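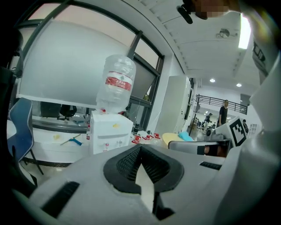 Equipment Review: Grovex Paired Hand Grippers
Prepared for the Grodwood Student Robotics Club
Reviewer: Wanda Sowa, faculty adviser
Student testers: Kacper Urbańczyk, Nurhan Uysal

Purpose of the review

The Grodwood Student Robotics Club borrowed one Grovex pair from the supplier, Ziółkowski, for the spring term. The club wished to learn whether students could record usable demonstrations by hand before their turn on the shared robot arm. Time on the arm is limited, and in past terms younger members often waited until July for a full session. This review covers the grippers, the supplied cables and the Vokia recording software, version 2.

The loan was arranged by Grażyna Czarnecka of the engineering office. The supplier did not see this text before it was filed.

Setup

First assembly took the student testers 30 minutes, including installation of the software on a club laptop. The printed guide is clear on mounting and charging but weak on calibration. It refers to a menu that has been renamed in the current version, and the testers lost most of an afternoon before Wojciech Kozłowski found the correct setting. A corrected page should be kept with the kit.

Calibration itself is short once the menu is known. The user holds each gripper still, then turns it slowly in view of the tracking camera until the software accepts the reading. It must be repeated whenever the software is restarted, and students tended to forget this.

Handling

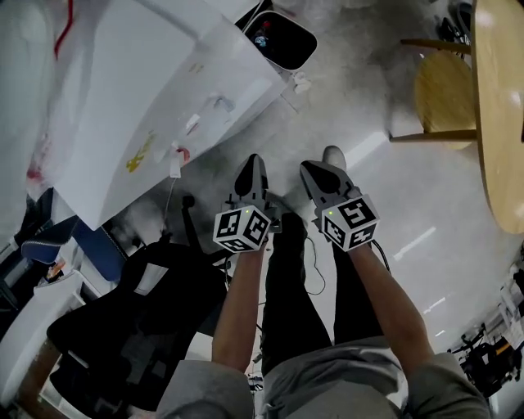 Comfort in use matters more to a student club than it would to a laboratory with paid operators. Most members managed a full session without complaint, although those with smaller hands asked for breaks sooner. The weight sits toward the front, and the marker cube near the handle of each gripper adds to the bulk. The cubes carry black-and-white patterns on several faces, and users soon learn to keep their sleeves and forearms from covering them. A small green light on the top edge of each cube is easy to see when looking down at the work. The thin black cables are less successful. They hang close to the legs of a standing user, and the club now asks members to check them before stepping away from the table.

The jaws close smoothly and hold light objects well. Paper cups, bottle caps and folded cloth gave no difficulty. Thin, flat items such as cards were often dropped, and the testers came to slide them to the edge of the table before picking them up. Small hard parts tended to roll out of the grip unless approached from directly above.

Recording and software

Over the term, members recorded 505 demonstrations. The software saves each one as a separate file with a short preview, and sorting them was simple enough for first-year students. Deleting a failed attempt takes too many steps. Nurhan Uysal wrote a short script for this purpose, which is stored in the club folder.

Tracking was reliable when both markers faced the camera. It suffered when one user worked with crossed arms or when a second person leaned over the table to move an object.

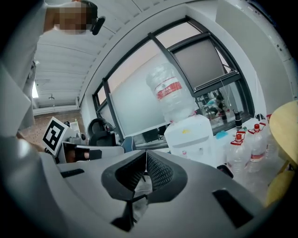 The software reports such losses only after the recording has ended. A warning sound during the recording would save a good deal of repeated work, and the club has sent this request to the supplier. Glare was a lesser problem. Lowering the window shades before an afternoon session was normally enough to correct it.

Cost and durability

The club was quoted $900 for the pair, with cables and one software license. Replacement jaw pads are sold separately. The pads on the loaned set showed light wear at the end of the term but did not need to be changed. One cable connector became loose and was replaced by the supplier at no charge.

Recommendation

The reviewer recommends purchase of one pair, subject to the following conditions.

A corrected calibration page is to be placed in the case.
Longer cables, or clips to hold the present ones at the waist, are to be ordered with the kit.
New members are to complete one supervised session before recording alone.

A second pair is not recommended at this time. Only one tracking camera is available, and the club does not have table space for two groups to work at once. Requests to use the loaned set before its return should be made to Kacper Urbańczyk, who keeps the sign-out sheet.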